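The Second Bench at Ondelcombe

At the Ondelcombe repair and kitting shop, the morning handover starts at 6:40 and takes place at a whiteboard. Until last January the board listed people against stations. It now lists people against cells, and a third column, headed "teach," takes up more of the board than the other two.

The shop does two kinds of work. It refurbishes small gear units for conveyor operators, and it packs mixed parts kits for the maintenance crews who install them. Neither job was an obvious candidate for automation. Batches are short. A gear unit comes in with whatever parts the last mechanic left on it, and a kit may contain a dozen items on one order and three on the next. Conventional fixed automation, with feeders and hard tooling, was quoted twice and declined twice. The tooling would have cost more than the labor it replaced.

The system that was eventually bought, sold under the name Cerus, uses pairs of small arms mounted side by side and trained by demonstration. A worker guides the arms through a task many times, the recordings are used to train a control policy, and the policy is then run on the cell under supervision. The shop's own software layer, which handles scheduling and stores the recordings, is called Cernis. Staff regularly confuse the two names, and the labels on the network cabinet have been corrected by hand.

Rungnapa Kaewsai runs the floor. She spent eleven years on manual gear assembly before taking the post, and she wrote the acceptance rules that the arms have to meet. A task is released for unattended running only after 104 consecutive cycles with no operator touch. If a cycle is interrupted on attempt 103, the count goes back to zero.

"People thought that was harsh," Kaewsai said. "A new assembler gets a probation too. I used the same number of units we used for probation."

What counts as a touch was argued over for weeks. Nudging a part back into reach counts. Wiping the floor of the cell between cycles does not. Pausing the arms to look at something was at first recorded as a touch, and operators stopped pausing, which was the wrong result. The rule was changed so that a pause with no contact leaves the count alone. 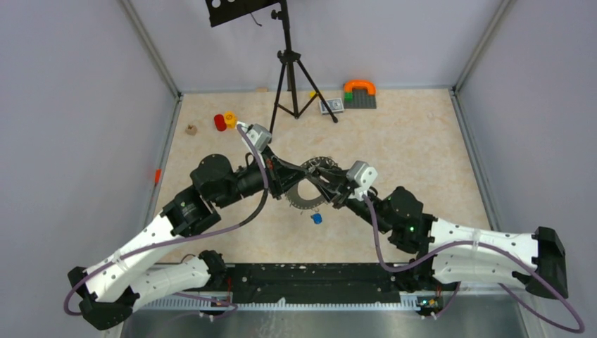
Training a two-arm cell is mostly a matter of deciding what goes on the floor and where. Operators call this dressing the cell. The early sessions used only the target part, set down in the same place each time, and the resulting policies failed as soon as the part was moved by the width of a finger. Current practice is to leave unrelated objects in the enclosure during recording. A dark gray toothed ring may be lying under the point where the two forearms meet, with a small blue piece just below it, while a red cylinder, a yellow object, bits of wood, a card and an orange arch on a building-brick baseplate take up space elsewhere on the beige floor. The objects have no production value. Their job is to make the cell's view of the task less tidy, so that the policy learns to attend to the part it has been asked to handle.

The plain gray panels serve a similar end. In the first installation the cells were open on three sides, and policies trained on the day shift degraded in the evening when people walked behind the arms in darker clothing. Enclosing the cells removed most of that variation. It also removed the view across the shop, a change several assemblers disliked and one that had not been raised in the planning meetings.

Dressing the cell has become a skilled job with its own pay step. Orathai Saithong held a kitting position for six years and moved to teaching in the second month of the project. She keeps a paper notebook of layouts, with a sketch of each floor plan and a line on what went wrong. Her entries are short. One reads: "Ring too near rail. Right wrist low. Both stop." Another reads: "OK until lunch."

A recording session lasts 40 minutes, followed by a mandatory break. The limit came from Saithong. Guiding a pair of arms is light work by the usual measures, with little lifting and no reaching above the shoulder, but it demands steady attention to two hands that are not quite one's own. Quality fell sharply in longer sessions. The fault showed up as small hesitations before each grasp, and the trained policies copied the hesitations faithfully. Some of the older recordings are still in Cernis, marked "slow hands," and are excluded from training.

The effect on jobs is harder to set down in a table. No one at Ondelcombe was laid off during the changeover. Two assemblers left on their own, one for a competitor that still works entirely by hand. The kitting line went from nine positions to five, and the four people displaced were offered teaching or inspection. Three accepted. The fourth, Tassanee Sukprasert, asked to stay on manual gear work and was allowed to. She handles the units the cells reject.

Her bench has changed more than she expected. Rejected units used to be a mixture of easy and difficult. The easy ones now go through the cells, and what reaches her is almost all difficult: seized bearings, stripped threads, a ring gear fitted backward by someone in a hurry. Her output in units per shift has fallen by half. Under the old bonus scheme that would have cut her pay, and for one pay period it did. The scheme was rewritten to weight units by fault class, and the shortfall was paid back.

Sukprasert described the new work as better and more tiring. "Before, I had a simple one in between and my head rested," she said. "Now there is no simple one."

The loss of easy work has a second consequence, which the shop has only begun to address. New hires learned gear assembly on simple units. With those units gone to the cells, there is little for a beginner to practice on. Ataahua Tawhiri, who is responsible for training, now takes one cell out of service for part of each month and routes its work back to the benches. The scheduling software flags this as downtime. She has asked for a separate code and has not yet received one.

Throughput figures are modest. In the most recent full month the cells completed 191 gear units without intervention, and another 66 with at least one touch. A good manual assembler remains faster on any single unit. The cells gain their time by running through breaks and shift changes, and through the two hours after the evening crew goes home. Maintenance takes some of it back. Cables are inspected at the start of every shift, gripper fingers are replaced on a fixed interval, and any arm that has touched its partner is re-zeroed before it runs again. Contact between arms is the most common cause of a stop, and the center of the enclosure, where both can reach, is where most of it happens.

Chanida Suksawat works the evening shift and is usually the last person to see the cells running under supervision. Her checklist has fourteen lines. She added the last one herself: stand still and listen for one full cycle. A worn joint changes pitch, she said, well before it appears in the position logs. The vendor has since asked for audio samples, and a microphone is on order.

The next task planned for the cells is seal fitting, under the project name Lục. It requires one arm to hold a housing while the other presses in a flexible ring, and it has been attempted once. The longest clean run was 17 cycles. Saithong has started a new notebook for it, and Kaewsai has kept the release number where it was.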